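April inspection, Prisport site, play and waiting area. Inspector: Kiri Hollis. Sheet 3.

**Exits and floor**

- [x] Exit route clear to full door width.
- [x] Carpet edges flat, no lifted seams.
- [ ] Threshold strip at rear door secure. *Two screws missing. Refit before next opening.*

**Electrical**

- [x] Outlet covers fitted.
- [x] Heater guard fixed. Asset tag 1353 legible.
- [ ] Extension lead tested. *Label out of date. Lead withdrawn, Korport to retest.*

**Toys, tables and storage**
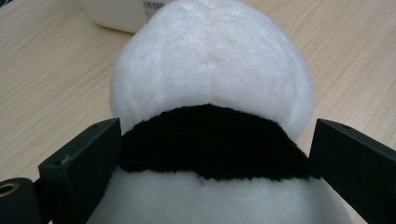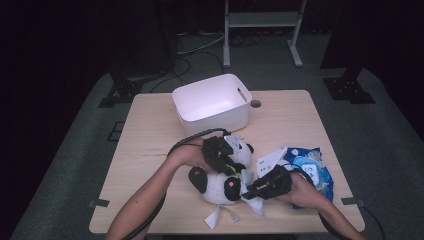
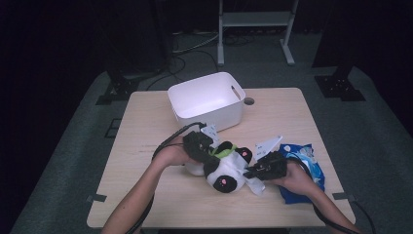

- [x] Seams on soft toys hold under a firm pull.
- [x] Table corners free of splinters.
- [x] Bins free of cracks and sharp edges.
- [ ] Wash log complete. *Last two entries unsigned.*

**Shelving**

- [x] Load plate reads 200 lb per bay.
- [ ] Wall anchors tight. *Bay next to the sink moves when pushed. Keep the top shelf clear until Vikadska has replaced the anchor. Work order 385.*

**First aid**

- [x] Kit sealed and within date.
- [ ] Eyewash bottle present. *Bracket only. Reorder from Nepia.*

Open items go back on the next sheet with the same wording. K.H.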